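Section 4. Fitting the door closer

Last updated: November 14, 2018

Please read the whole section before you drill the first hole. The Bendby closer can be mounted on the pull side or the push side of the door, and the holes are not in the same place for the two positions. Most complaints we receive come from people who started with the wrong paper template.

4.1 Before you begin

The closer is made for indoor hinged doors that open in one direction only. It is not suitable for sliding doors, folding doors, or doors that swing both ways. Do not fit it to a fire door unless the person responsible for the building has agreed in writing.

Check that the door moves freely by hand. If it rubs on the floor or catches in the frame, repair this first. A closer cannot cure a door that sticks, and if you turn up the force to fight it, the arm will wear out early.

You will need:
- a drill with a 2 mm bit for the pilot holes
- a cross-head screwdriver
- a pencil, a tape measure and a small level
- the hex key from the parts bag
- a stable step stool

4.2 Marking the holes

1. Decide which side of the door will carry the closer. Choose the pull side if you have the space, as the arm works with less effort there.

2. Take the template with the matching letter: P for pull, U for push. Fold it along the dotted line.

3. Put the fold on the top edge of the door and slide the template until its arrow touches the hinge edge. Fix it with masking tape.

4. Mark the centre of every hole with the pencil. Check the marks with the level before you remove the paper.

Note: If the door is narrower than 600 mm, use the inner row of holes on the template. The outer row will place the body too far from the hinge.

4.3 Mounting the body and the arm

5. Drill the pilot holes. Stop when you reach the depth shown on the template -- do not go through the door.

6. Hold the body against the door with the adjusting valves toward the hinge. Put in all the screws loosely, then tighten them in a crossing order.

7. Screw the shoe to the frame. On painted frames, cut lightly around the shoe with a knife first, so the paint does not lift.

8. Push the main arm onto the square shaft and tighten its screw. Connect the second arm to the shoe. It should stand at a right angle to the frame when the door is closed.

Caution: The arm is under spring tension after this step. Keep fingers and hair away from the joint, and keep children out of the room until you finish.

4.4 Adjusting the speed

Valve 1 controls the main swing. Valve 2 controls the last part, just before the latch. Turn clockwise for slower and anti-clockwise for faster, never more than a small part of a turn each time. Open the door fully and let it close by itself after each change. A comfortable closing time for most homes is 8 seconds from fully open.

Caution: Never unscrew a valve completely. The oil will come out under pressure and the closer cannot be refilled.

If the door slams in winter and behaves well in summer, the colour of the oil is not the reason and you do not need to replace anything. Oil gets thicker in the cold and thinner in the heat, so check both valves again when the season changes.

4.5 Care

Wipe the body with a dry cloth. Put one drop of light oil on the arm joint every December, or whenever it starts to squeak. Do not spray cleaning liquid on the valves.

For spare arms, order part 3200 from Jasalent and say which finish you need. Questions about fitting may be sent to Ntombi Molefe at the same office.
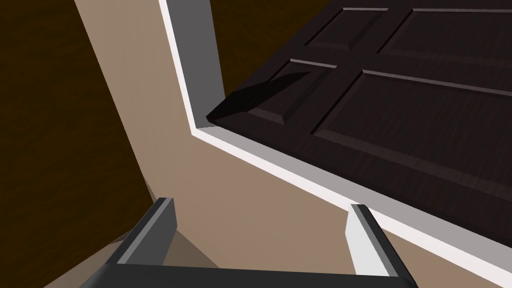 The closer body is supplied with a flat cover in white, silver or dark brown, and the cover can be changed later without taking off the arm. Press the clip at the end near the valves and lift. Many customers match the cover to the frame, but please remember that on the pull side the body is fixed to the door itself. With a very dark brown door in a white frame, the dark brown cover is easier on the eye, and the shoe can stay white. Raised panels with bevelled edges also need some care: the body must sit fully on a flat part, never half on a panel and half in the groove beside it. If the flat part at the top of your door is too narrow for the body, ask for the backing plate and fit it before step 5.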